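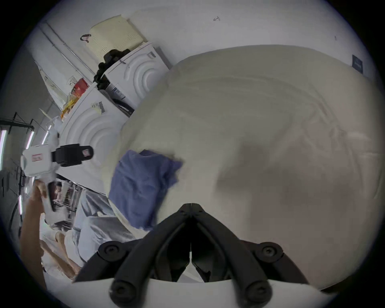 White sheet and the blue cloth, washer end of the room.

2000-04-04, laundry room notebook, Drastemthorpe

Still not convinced by the sheet-folding method from the Golemard leaflet. It promises a flat stack from any sheet if you start from the long edge and never let go of two corners. Fine for a flat sheet. The white one is big and soft and bunches as soon as you get a grip on it in the middle, and then you spend longer finding a corner than you would have spent folding the old way.

Weighed a few things before starting so we can stop arguing about load size. White one on the kitchen scale: 827 g. Full mixed load as we usually run it: 2446 g. The leaflet says anything that size should be split in two. I don't see why. It gives no numbers for creasing, only the word "noticeably". Noticed by whom?

The green one came out at 766 g. I had guessed it was the heavier of the two, so so much for judging by feel.

Things on top of the machines again: the yellowish basket, black bag or straps down the gap, a small red box, the yellow packet. I moved the lot in April last year and it all crept back. If the straps slide any farther we will be fishing them out from between the machines with a coat hanger. Basket should live on the floor by the door. Jennylyn Policarpio says it gets kicked there. Possibly, but a kicked basket is cheaper than a trip behind the washers.

Spreading before folding. Jennylyn's idea is to lay each sheet out over a big flat surface, smooth it from the center toward the edges, then fold. I was against it on grounds of time. Tried the green one this way, back edge up against the wall. The wrinkles gather along the wall side and you can't get a hand in to pull them out – so you push them there and there they stay. Would be better with the surface pulled out from the wall by a hand's width. Not tested, somebody try it. 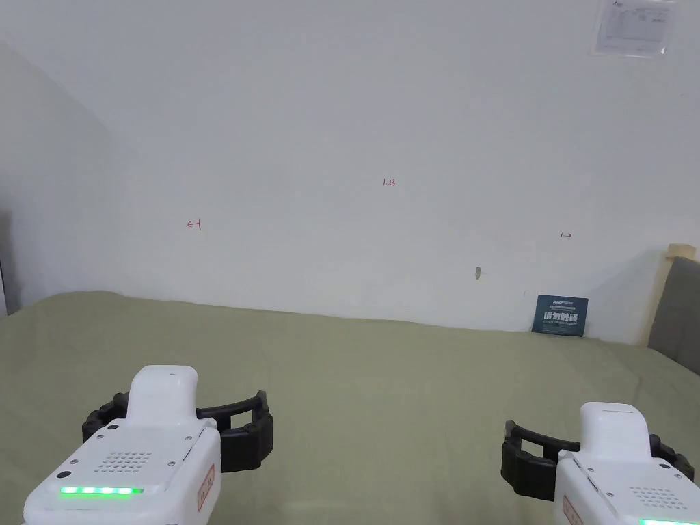
Is it worth ironing a sheet before it goes into the cupboard?
Only if it will be on show within a day or two, as a folded sheet picks up new creases on the shelf anyway.

Nine folds timed in all, mixed methods. The Golemard way was slower on almost every one, and the two times it won I had already found the corners. That is a small number and I was the one folding, so don't quote it. Lenz way (halves, halves, thirds) remains what I use.

Grinodau powder: same smell, higher price, sheets no softer that I can tell. Finish the bag and go back to the old one.

To do: pull the surface out, repeat with the white sheet, basket off the washer.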